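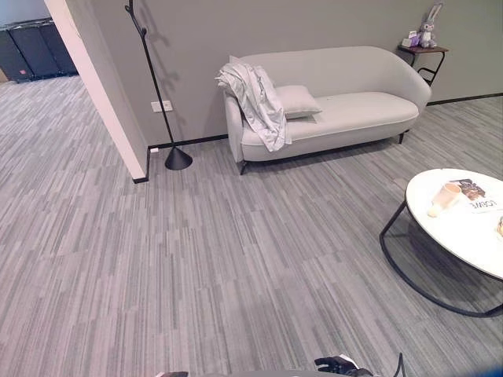

# Havona reading log

Loan records from the Havona community library, typed up from the paper cards. There are 668 loans, one per row, covering 40 weeks.

## Files

- `loans.csv` - title, author, week out, week back, shelf code
- `shelves.csv` - what each shelf code means
- `notes.txt` - oddities found while typing

Borrowers' names were left out. Shelf codes changed in March, so the same book can appear under 2 codes. Use the title to match them.

## Known problems

A blank in `week_back` means the card had no return stamp. It doesn't mean the book was lost. Spellings of authors follow the cards, mistakes included.
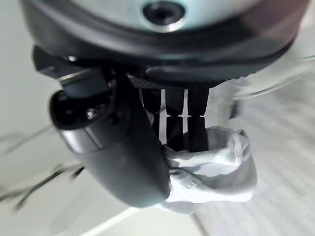

Tatu Massawe asked whether renewals should count as new loans, as the Saturday cards often show the same book stamped 3 times in a row. They are kept as one row for now - the last stamp is the one used for `week_back`.

## Corrections

Send the row number and the right value to Bilal Kassab. Please don't sort the file first.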